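How to Look After Vinyl Records and CDs at Home
4 min read | 3 comments

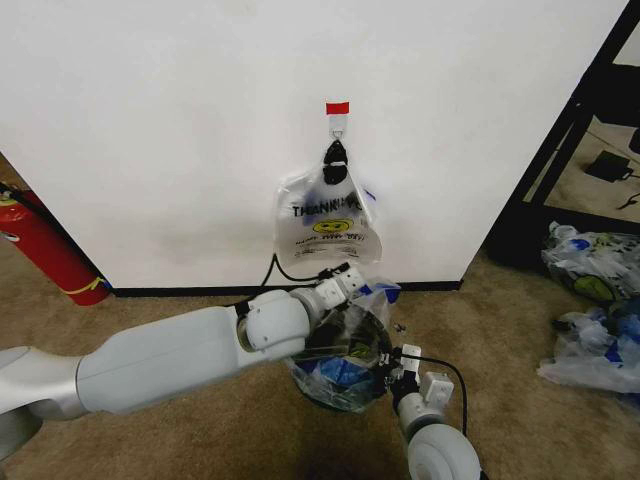
Storing records

Stand records upright, packed closely enough that they don't lean but loosely enough that you can pull one out with two fingers. Stacked flat, the ones at the bottom will warp and pick up ring marks on the sleeve.

Keep the shelf away from radiators and out of direct sun. A closet on an inside wall is better than an attic or garage. Records are heavy, so check the weight limit on the shelf before you fill it. My brother-in-law's collection is up to 2,000 albums and he had to screw his shelves into the studs.

Paper inner sleeves shed dust and can leave hairline scuffs. Swap them for poly-lined ones, starting with the albums you play most.

Cleaning records

Use a carbon fiber brush before each play. Let the record spin, hold the brush lightly across the grooves for a few turns, then sweep it off toward the edge.

For fingerprints, mix distilled water with a drop of plain dish soap. Wipe with a microfiber cloth, following the grooves, and keep the label dry. Go over it again with distilled water only and stand the record in a clean dish rack until it is fully dry. Tap water leaves minerals behind.

Clean the needle too. A soft stylus brush, moved from back to front, takes the fluff off.

CDs and cases

Wipe a CD from the center straight out to the rim, never in circles. Light scratches on the shiny side often don't matter. Scratches on the label side are worse, as the music layer sits just under the print.

Cracked cases can be replaced cheaply. Move the booklet and back card over and throw the old case out.

Sticker residue

Warm a price sticker with a hair dryer on low and peel slowly from one corner. Do this on plastic cases only. On cardboard sleeves I leave stickers alone.

Comments (3)

Eun-ji Seo: Does the dish soap mix work on old 78s?

Ebenezer Quaye: Yes, but never use alcohol on shellac.

Bo-ram Won: I redid all my inner sleeves in February. Much less crackle now.

Contact | © Plondonura | Back to top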